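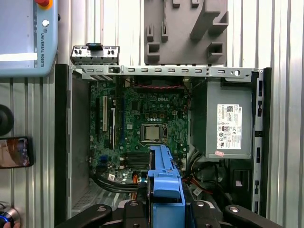 I've been hooked on the chores question all over again since Saturday. Can a machine pull apart an old PC yet? Getting close, I reckon! Gripping a chunky plastic part is the bit they're good at now. Cables are still the nightmare (floppy, tangled, a different colour and route in every model), and my own record for stripping a Dell tower is almost 60 minutes with plenty of swearing. I'd happily hand that over. Folding the washing can wait its turn, though my kids disagree.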